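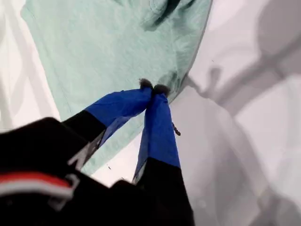 *A two-finger gripper holds a pinch of green cloth on a white work surface.*

**Pollivow opens remote teaching program for fabric handling**

Pollivow has begun a program at its Urnport site in which staff teach robot arms to handle cloth by operating them remotely. The program started in May and will run until 500 complete demonstrations have been recorded for each task.

Operators sit at a separate station and move a pair of hand controls. The arm follows their movements, and the system stores the position of each joint together with video from the cameras. The recordings are then used to train the software that will later run the arm without an operator.

The first tasks are flattening a crumpled cloth, folding it in half and moving it to a stack. Souad Abdel Hamid, who directs the program, said that cloth was chosen because it rarely lies the same way twice.

"A rigid part can be described in a drawing," she said. "With a towel, the operator must decide where to take hold, and that decision is what we wish to record."

The company has trained 13 operators to date. Each completes 41 practice attempts before any recording is accepted, and no session at the controls may last longer than 2 hours. Attempts in which the cloth is dropped are kept and labeled separately - the training team uses them to study how operators recover.

Ubaldo Vitale, who supervises the operators, said that new staff tend to close the fingers too early and lift too fast. Trainees are now asked to pause before each grasp and to confirm from the camera view that only the top layer will be taken.

The control station software, named Skister, was developed at Urnport. A second station is planned for the company's Shibata building, where operators will work with heavier fabrics. Applications for operator positions at that location are open to current employees and should be submitted through department supervisors.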